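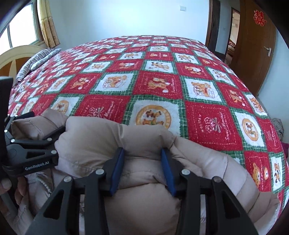

**Household Skills for Beginners, Unit 2: Folding the Bulky Things**
Handout for the evening group, Stamham Adult Learning Rooms
Prepared by Tamara Husar

Welcome back, everyone! Last time we did shirts and flat linens, and I was so pleased with how the fitted sheets came along by the end (Dae-han, yours was better than mine, and I've been at this for longer than I care to say). This unit is about the things that fight back: puffer jackets, quilted vests, comforters, anything with air in it. Bring a padded jacket if you own one. If you don't, there are spares in the blue bin by the door, and nobody will mind if you go home and practice on your family's coats instead.

## Why we work on the bed

A kitchen table is fine for a shirt. A padded jacket with the arms out takes up more room than you think, and on a table the sleeves slide over the side and pull the rest along with them. A made bed is about the best folding surface most of us have. It's wide, it's soft enough that the fabric stays where you lay it, and you can walk to the other side when you need to.

Make the bed first, please. I know it feels like an extra job, but folding on top of rumpled covers means you're smoothing two things at once. Pull the bedspread straight, leave the pillow up at the headboard where it belongs, and work on the near side so you aren't leaning.

A quilted bedspread with a printed pattern is a real help here, too. If yours has squares or stripes, use them as your ruler. With a plain jacket on top of a busy print you can see at a glance whether your outline is even. On a diagonal checkerboard, like red and white squares with plaid between them, the corners of the squares make handy marks: pick one for each shoulder and aim for them. Qianru asked whether a plain spread would do just as well. It will, you'll only need to step back and look a little more often.

Open the curtain, if it's daytime. Beige and cream padding shows marks at the cuffs and collar that you will never spot under a ceiling lamp, and it's much nicer to find them now than next winter.

## Before you fold

1. Empty every pocket, including the inside one. (My record is a whole tangerine.)
2. Check that the jacket is completely dry. Press the padding between your palms at the hem and under the arms, where damp hangs on longest.
3. Close the zipper all the way up. An open zipper lets the two fronts wander off in different directions, and the teeth can catch on the quilting.
4. Fasten any snaps. Take the hood off if it comes off, and keep it with the jacket.

## Getting from a heap to a flat jacket

Most people begin with the jacket bunched up in front of them and start tugging at whatever is closest. I did it that way for years. The trouble is that when you lift a puffer from the middle, the channels gather up around your fingers, the sleeves get swallowed, and you can't tell front from back any more.

So let go of the middle and find a landmark. The zipper is the easiest one. Follow it up with your fingers until you reach the collar, then take hold of the two shoulder seams, one in each hand. Lift, give one good gentle shake so that the sleeves drop, and lay the jacket face down with the collar pointing toward the headboard. Now walk your hands down the sides to the hem and draw it toward you. Flat palms work better than fingertips on this kind of cloth, which is slippery on the outside and likes to creep.

Take your time with this part. If the jacket is lying square, the folding is hardly any work at all.

## The fold

- Bring the left sleeve straight across the back, then the right sleeve over it. Smooth from the shoulder to the cuff.
- Fold each side in toward the center, so you have one long panel a little wider than the collar.
- Lean on the panel with your forearms, starting at the hem and moving up. You'll hear the air going out. Don't rush it, and don't kneel on it (Pentti!).
- Fold the hem up to the middle, press again, and fold once more to the collar.

You should end with a soft, thick rectangle. It will puff up a bit when you let go, and that's fine. A jacket kept squashed as hard as it will go for months can come out looking tired, so please save the tight rolling for suitcases.

### If it keeps springing open

Go back to the pressing step and do it more slowly. Very often there's a pocket of air trapped in the sleeves, and once they're crossed it has nowhere to go. Uncross them, press from the shoulder down to the cuff, and start the fold again. Domenica holds the finished bundle closed with a wide strip of cotton tied in a loose bow, and I like that so much that I've borrowed it.

## Putting it away

Store padded jackets on top of the pile, never underneath the blankets. A breathable cotton bag or an old pillowcase is plenty. Leave the zipper side facing up, so that when the cold comes back in you can find the collar without unpacking the lot.

## Practice for next time

Fold the same jacket 2 times at home, once on a bed and once on whatever table you have, and jot down where you got stuck. A word or two will do. Then try a child's jacket if there's one in the house; the small ones are fussier, and the sleeves hardly reach across.

Next unit we start on comforters and duvets, and we'll be working in pairs. Wear something with sleeves you can push up.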